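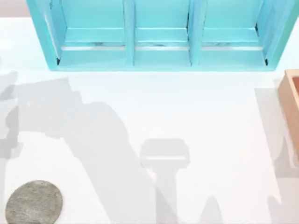 Print this article
E-mail this article

Sorting it out after school

January 23, 2022

The Ritel robotics club meets in the old sewing room, and for the first hour of most meetings no one builds anything. The students sit at the computers and argue about a shelf.

The shelf is turquoise, it has three compartments, and it exists only as a model in a simulator. So does the white table it stands on. The club's job this term is to get two simulated robot arms to put things away in it without knocking anything over, and to do it well enough to enter the Mollach, a student sorting competition that will be judged in March.

Luana Bezerra teaches science at the school and started the club 4 years ago. In those days it raced small wheeled robots down the hallway. The races were popular, but a broken axle could put a student out for half a term while parts came in the mail. When the competition added a simulated division, she moved the club over to it.

"You can drop something 80 times and it costs you the afternoon," she says. "That suits us. We have more afternoons than money."

The club has 23 members this year, too many for one team, so Bezerra split them into two. The students picked the names. Drarketti is mostly older students who have been in the club before. Salian is mostly new ones. Both teams work from the same table layout and the same rules, and they are supposed to keep their programs to themselves until the week before the entry is due. They eat lunch at the same tables, so this has not gone well.

A run is simple to describe. The arms start clear of the table, pick up what they are told to pick up, and set each item in the right compartment. Points are taken off for a dropped item, for touching a divider and for letting the arms bump each other. Time counts as well, but less than the students would like it to. A slow, clean run beats a fast, messy one under the scoring, and Bezerra has had to say so at nearly every meeting.

Drarketti began by giving each arm its own half of the table. The left arm never crossed the middle and neither did the right. It was safe, and it worked until an item on one side belonged in the compartment on the other. Their answer was a handover, where one arm sets the item down in the clear part of the table in front of the shelf and the other arm collects it. The early versions were painful to watch. The first arm would put the item down neatly and then stay there, in the way.

Salian let both arms go anywhere and tried to fix the collisions afterward. They had a great many to fix. Their program now has one arm wait whenever the other is over the shelf, and the team has spent most of January trying to shorten the wait.

The middle compartment gives both teams trouble. It is narrower than the left one, and a gripper coming in at an angle can catch a divider on the way down. Salian approaches it from straight overhead. Drarketti comes in from the front and has had to slow the arm down for the last part of the move.

There was also some disagreement about shadows. The simulator draws the arms' shadows on the table, soft and grey, and they fall over whatever is there. One Salian student wanted them turned off to make the picture easier for the program to read. The rules say the lighting stays as supplied. The team has been collecting pictures with the arms in different positions so the program has more shadows to learn from, and even in the ones where both arms are out of view, their shadows still stretch across the white surface.

Bezerra does not write code for either team. She reads the rules aloud when there is a dispute, keeps the computers updated and sends people home at five. Parents have asked her whether the club will go back to real robots. She tells them she would like to have one small arm in the room by next year, if the school can find the money, so that students can compare what they see on the screen with what a motor does.

For now the teams are getting their entries ready. Each must send in its program and a short written report, and the reports are behind. Drarketti's stood at one paragraph when the club met last week. Salian had a title page.

Print this article
E-mail this article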